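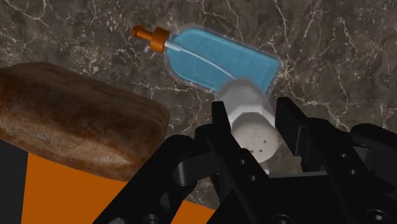
Ticket 465: Label printer at Terstead stockroom skips every second label
Status: Resolved
Priority: Normal
Opened by: Stockroom desk, Terstead
Assigned to: Gaurav Prajapati

Original report
The label printer by the receiving window started feeding a blank label after each printed one. It began after the October stock count. We print shelf labels and bin labels from the same machine and both do it. Turning it off and on makes no difference. The roll is the usual size. We are using twice the labels we should.

9:10 am, Gaurav
Called the desk. Asked them to hold the feed button with no job running. It fed one label and stopped at the gap, so the sensor is reading the gaps. The fault is more likely in the job than in the hardware. Asked for the name of the label template and which PC they print from.

9:40 am, Stockroom desk
Template is "Shelf small". We print from the left PC. The right PC has not been used for labels since the summer.

10:05 am, Gaurav
Connected to the left PC. Driver page length is set to 87 mm. The template is 24 mm. Changed the driver to 24 mm and sent a test of five labels. Desk reports five printed and no blanks between them. Leaving the ticket open until they have run a real batch.

1:30 pm, Stockroom desk
It was fine for the first batch. After lunch it went back to skipping. Nobody here changed anything that we know of.

1:55 pm, Gaurav
Driver is back at 87 mm. The Gorko inventory client pushes its own printer defaults each time a user signs in, and the desk signs out at lunch. The stored profile for Terstead was copied from Arain, where they use the long pallet labels. That copy was made when the client was updated for the stock count.

2:20 pm, Gaurav
Made a separate printer profile for Terstead with 24 mm length and gap sensing on. Left print darkness alone. Assigned it to both PCs. Asked the desk to sign out and back in twice and print after each sign-in.

2:45 pm, Stockroom desk
Done. No blanks either time. Also tried the right PC and it prints fine. We then ran the waiting bin labels, 185 of them, and there were no skips.

3:00 pm, Gaurav
Checked the profile at Arain and it is unchanged. Skerell has its own profile and was never affected.

Notes for next time
If blanks come back, look at the page length in the driver first, then at the profile in Gorko. A change made only in the driver will be lost at the next sign-in. Do not recalibrate the sensor if a single press of the feed button stops at the gap.

Closed with the desk's agreement. The partly used roll was left in the printer.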